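Dolley Lab Compares Two Grippers in Simulated Gear Assembly

October
By Ikechukwu Ugwu, Dolley Communications Office

14 shares | 2 comments

The automation laboratory at Dolley has completed the first part of a study comparing two gripper controllers on a simulated gear assembly task. The work is being carried out with Brurketti, which supplied one of the controllers, and will continue through the end of the academic year.

Both controllers were tested on the same two-arm setup, in which small gears, a ring and a larger disc must be picked up and brought together on a table. The laboratory ran 1,100 simulated attempts in total, divided evenly between the Brurketti controller and Iyamu, a controller written by the laboratory's own staff. Starting positions of the parts were changed from one attempt to the next. 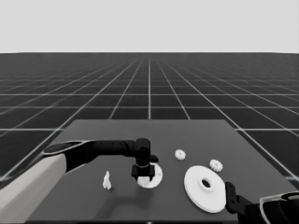 According to the laboratory's report, the Brurketti controller was faster in moving between parts, while Iyamu dropped fewer of them. The difference was greatest with the gears, where a small error in finger height was often enough to lose the grip. Results for the disc were nearly the same under both controllers.

The report also notes that the two arms were slowed by waiting for each other. Roughly 40 percent of the time in each attempt was spent with one arm holding still – a figure the laboratory hopes to lower by changing the order in which parts are handled.

The study will now move to physical equipment. A bench with two arms is being prepared in the Brulla Building, and the same parts are being made for it. The laboratory plans 39 attempts with each controller before deciding whether the simulated results can be relied on for longer trials.

Force readings will be recorded during the bench tests. These were left out of the first part, as contact between the fingers and the parts was modeled in a simplified way.

The report is available to staff and students on request from the laboratory office. A public summary will be issued when the bench tests are finished.

Related items
Dolley Opens Second Machine Shop to Students
Brurketti Renews Research Agreement
Brulla Building Hours Extended
Call for Proposals: Automation Seed Grants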